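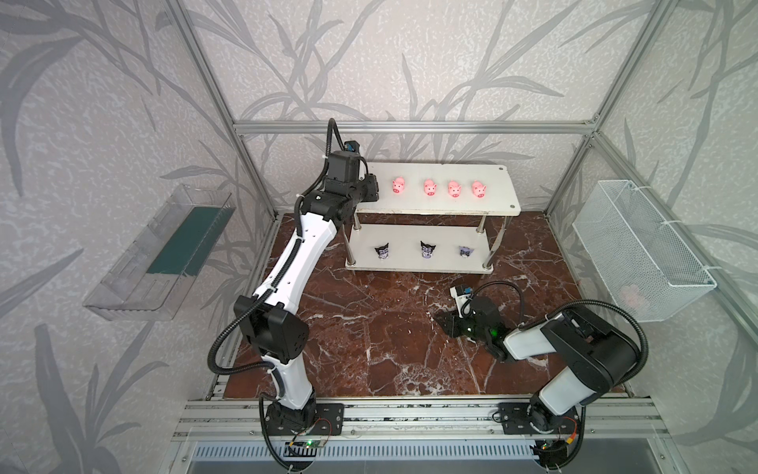

Fig. 1. Four pigs on the upper board of a white shelf, one keeping its distance.

Visual Merchandising, Handout 4: Spacing and the Small Shop
Instructor: Violeta Lucero

Last time we talked about window light and I promised you something less gloomy. Spacing is less gloomy, mostly.

A customer reads a shelf before looking at anything on it. Objects set close together become one thing, "the mugs" or "the candles." Move one a little way off and it gets looked at by itself, and it had better deserve the attention. I once gave this spot to a gravy boat. We will not discuss the gravy boat.

Terms you need for the quiz:

Group - items near enough to be seen as a set.
Stray - the item pulled away from the group.
Breathing room - empty shelf that you meant to leave empty. If you just ran out of stock, it goes by another name.

Read the Mendes chapter on gift shops, pages 8 to 17. He is rude about baskets but right about gaps. Skip the part on mirrors unless you enjoy being scolded.

Our case study is Genier, the stationery shop that Sebastián Leiva ran for years with every shelf packed to the end. His argument was that bare shelf pays no rent. In June he cleared one wall, kept 70 items on it and sent the rest to the stockroom, where he visited them often. Bring his floor plan to class and be ready to say which items you would have made strays. "The expensive ones" will not get you full marks.

Exercise: rearrange one shelf at home. Sketch it before and after, and write a paragraph on where your eye goes first. Leave it alone overnight and look again before you write. Roommates may be consulted - they will have opinions either way.

Sketches are due in October 2021, on paper, unfolded.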